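Chapter 4
The Song That Answers Back: Call and Response in Island Music

Learning outcomes
By the end of this chapter you should be able to pick out a call and its response by ear, clap a simple answering pattern, and write a four-line call of your own.

Put on almost any carnival record and wait for the moment when one voice throws out a line and a whole crowd throws it back. It's one of the great thrills in music! The oldest written account we shall use comes from the port of Bamonmont in 1829, where a visitor heard rowers singing in turns across the harbour and tried to copy down the words.
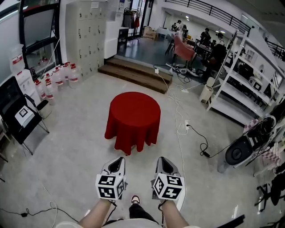
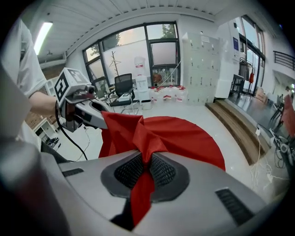 A red cloth, on the table and off it

The leader's line is never quite the same twice, and that is half the fun. In the song "Cara", recorded by the Dudus band one July, the chorus stays put while the leader teases, stretches and delays - listen for the breath before the third verse. The Satti songbook, which we return to in section 4.3, prints 162 calls of this kind, many with only a two-word answer.

Before you read on, sing one line aloud and leave a gap after it. How long should the gap be?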